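Unit 2: Water pollution and public health
Handout for the February session
Tutor: Mwanaisha Nyamweya

Please read this before the session and bring it with you. The map of the Ilton catchment is in the shared folder.

What we mean by water pollution

Water is polluted when something has been added to it that makes it unfit for drinking, for farming or for the plants and animals that live in it. The added material may be a chemical, such as nitrate from fertiliser, or it may be living, such as bacteria from sewage. Heat counts as well. Water returned to a river from a cooling system can be clean in every other sense and still harm fish, as warm water holds less oxygen.

Point and diffuse sources

A point source is one you can find on a map: a pipe, a drain, a leaking tank. A diffuse source is spread over a wide area, and rain carries it into the river from fields, roads and gardens. Point sources are easier to measure and easier to regulate. Diffuse sources often do more damage over a year, and it is hard to say who is responsible for them.

Case study: the river at Zeddale

Zeddale is a town of over 3,000 people on the lower Ilton. Its drains are combined, so rainwater and sewage share the same pipes. In dry weather everything goes to the treatment works. In heavy rain the pipes fill and the extra is released into the river through two overflows, one above the footbridge and one beside the old tannery.

Upstream, the Arruda farms keep dairy cattle on sloping ground close to the bank. Slurry spread before rain reaches the water within hours. A sample taken at the footbridge after a storm will therefore contain bacteria from both people and cattle, and a simple count cannot separate the two.

Effects on health

Most illness linked to dirty water comes from swallowing it. Cholera, typhoid and many kinds of diarrhoea spread this way. Small children are at greatest risk – they lose fluid quickly and need treatment early. Chemical pollution tends to act more slowly. Lead from old pipes and arsenic from certain rocks build up in the body over years, and neither can be tasted.

Boiling kills germs but does not remove metals or nitrate. Students often get this wrong in written work.

Effects on the river

Nitrate and phosphate feed algae. When the algae die, bacteria break them down and use up oxygen in the water. This process is called eutrophication. Slow rivers and lakes, such as the reservoir at Jaltar, suffer most.

For the session

Write a short paragraph on where you would take samples at Zeddale to tell the overflows apart from the farms. Mark your chosen points on the map.

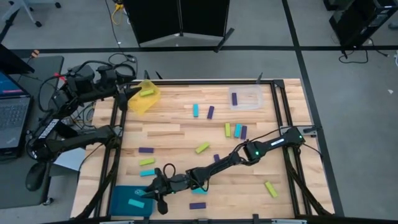

Your paragraph should also say what weather you would wait for before sampling, and whether you would test for anything besides bacteria.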